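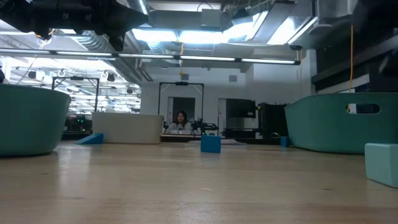

Tubs, bin and foam blocks on the table, from the fixed camera at tabletop height.

November 24, 2018
Entry by Refilwe Ntuli. Review of the Marar sorting kit, supplied by Flukov for evaluation at the Italdale workshop.

The kit under review consists of the Marar task software, a set of blocks and containers, and a service plan covering setup and remote support. The arms and the table are our own and are not part of the offer. Flukov quotes 30 working hours of support in the first year, with further hours billed separately. Padmavathi Suvarna has asked whether unused hours carry over. No written answer has been received.
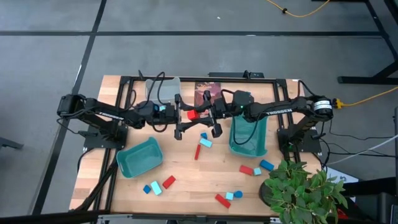 The software treats each sorting job as a list of pick and place steps, which the operator may edit between runs. Editing is simple once the names of the fields are learned, but the manual does not define all of them. Color is the field we shall use most. With red, dark blue and light cyan blocks mixed on one table, a rule for each color can be written in a few lines. Shape is handled less well — the menu offers "block" and "other," and the rounded dark blue piece near the front has to be entered under the second heading. A cable resting over the rim of a basket, as at the right-hand one, should also be entered as a keep-out area before a run. The manual gives this one sentence.

The license allows 1000 stored runs. At 500 the software asks the user to export the older ones. Export to the Ukon archive format is listed as included, and P.S. will check this against the price sheet. 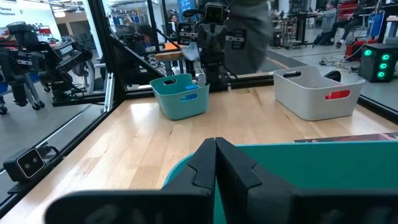

Wrist view over the near container, with the teal and gray bins on the far half of the table.

Open items:
Ask Flukov for a full list of field names and permitted values.
Obtain the carry-over terms in writing.
Compare the 3 service levels on price and response time.
Recommendation to be submitted in December. R.N. to draft, P.S. to review.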